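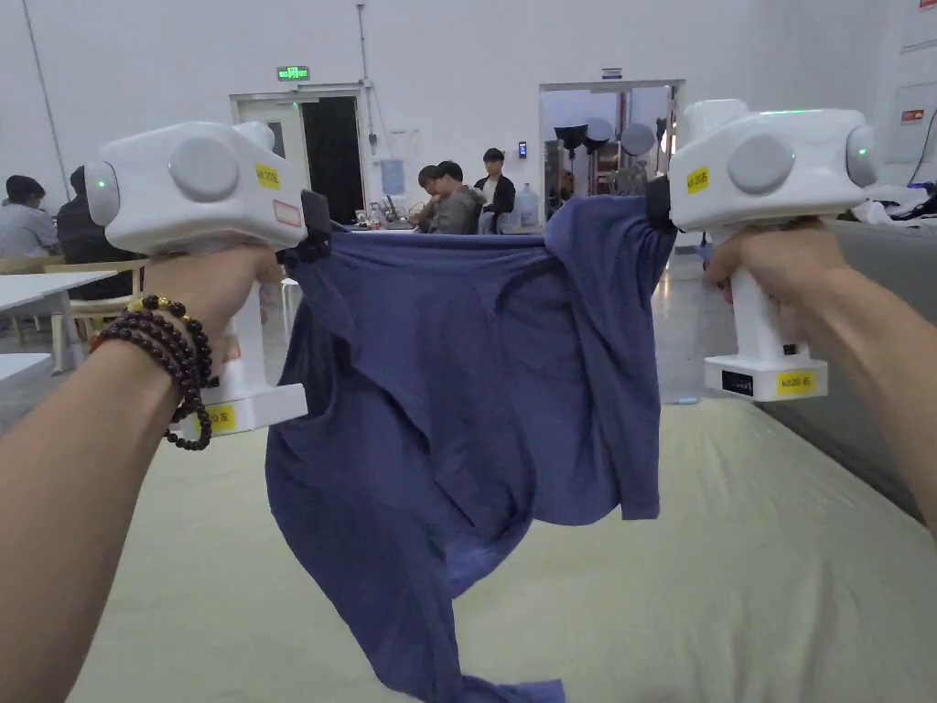

Viernes, casi medianoche

Llego a casa con los hombros molidos y con ganas de escribir antes de que se me olvide todo, porque ha sido de esos días de taller que por fuera no parecen gran cosa y por dentro me han dejado dándole vueltas a la cabeza durante todo el trayecto en autobús. Hoy tocaba ropa. Llevamos desde principios de febrero con la idea de que Fluker (así se llama nuestro robot, el que Géza y yo vamos montando a ratos) aprenda a doblar una camiseta, y para eso primero hay que doblarlas nosotros, una y otra vez, con las pinzas de mano, para que quede grabado cada movimiento.

Dicho así suena muy sencillo. Pues no lo es nada. Llevo toda la vida doblando camisetas sin pensar, y en cuanto me quitas los dedos y me dejas dos mordazas por mano me convierto en una niña de tres años con la ropa de su padre. La cojo por los hombros, la levanto, y ya en el aire se me empieza a retorcer el bajo, y entonces hay que decidir si la bajas tal cual y la arreglas en la superficie o si la sacudes un poco antes. Yo soy de sacudir. Géza Kun es de bajarla despacito, como quien acuesta a un bebé, y hemos tenido una discusión larguísima sobre el asunto, muy cordial, con café de por medio. Él sostiene que mis sacudidas van a ser un infierno para el robot, que no tiene mi muñeca ni mi paciencia. Yo le digo que paciencia tampoco tengo yo. Al final hemos quedado en hacer cada uno su tanda y guardarlas en carpetas distintas, y ya veremos.

Me he vuelto a poner la mano izquierda en la derecha, por cierto, al empezar. Las dos pinzas son gemelas y cuando las dejo en la mesa pierdo la cuenta de cuál es cuál, y eso que llevan su etiqueta bien amarilla, 左 y 右. Los caracteres ya me los sé, faltaría más, pero con prisa no los leo. Grabé un buen rato con todo cambiado y hubo que tirarlo. Tengo que acostumbrarme a mirar siempre antes de agarrar, y lo dejo escrito a ver si así se me queda.

Lo que sí me ha gustado es comprobar que voy cogiendo el truco de las esquinas. El secreto (si es que lo hay) está en no apretar hasta que notas que la tela ya está dentro de la mordaza, y en acercarte bajo, casi rozando. Antes llegaba desde arriba y pellizcaba aire. Mi madre, que me enseñó a doblar sábanas en el patio, tirando cada una de una punta, se habría reído muchísimo viéndome. Me he acordado bastante de ella esta tarde – será el olor a ropa, o será que doblar es una cosa que una siempre aprende de alguien.
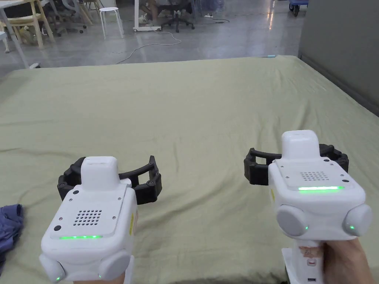
También hemos hablado de números, que es lo que a Géza le quita el sueño. El contador de Kedum, el programita con el que guardamos las grabaciones, marcaba 2937 al cerrar, y a él le ha dado una rabia tremenda no llegar a las 3000 hoy mismo. Quería quedarse. Le he dicho que ni hablar, que con los brazos como los tengo las últimas iban a salir torcidas y que prefiero mil veces empezar mañana descansada. Además quiero repasar las primeras 100, que son de cuando no teníamos ni idea y sospecho que la mitad sobran. Me da pena borrarlas, la verdad, les tengo cariño, pero no creo que a Fluker le haga ningún bien aprender de aquello.

Otra cosa que me ronda: la sábana verde. Con la ropa oscura va de maravilla, se distingue todo, pero no hago más que pensar en qué pasará cuando saquemos una camiseta verde. Y luego las arrugas. Si la dejo arrugada, la camiseta se engancha con los pliegues y hay que alisar dos telas a la vez, y si la estiro del todo le estoy poniendo las cosas demasiado fáciles, porque en ninguna casa que yo conozca hay una cama tan lisa. En la mía, desde luego, no. Por ahora voto por dejarla como caiga, y a Géza le parece bien, o eso ha dicho mientras buscaba las llaves.

Falta mucho todavía. Los brazos de verdad siguen a medio montar, el codo derecho espera una pieza que pedimos a Ragnarsson y que no llega, y el nombre que le pusimos al proyecto entero, Flitora, sigue sin gustarme aunque ya lo haya escrito en todas las cajas. Pero hoy, doblando la última, me ha salido un cuadrado tan decente que lo he dejado un rato sin deshacer, solo por mirarlo.

Mañana: comprar pilas, pedirle a mi hermana ropa vieja que sea clara, volver a escribir a Ragnarsson y ponerme algo caliente en los hombros, que esto último debería hacerlo ya, antes de acostarme.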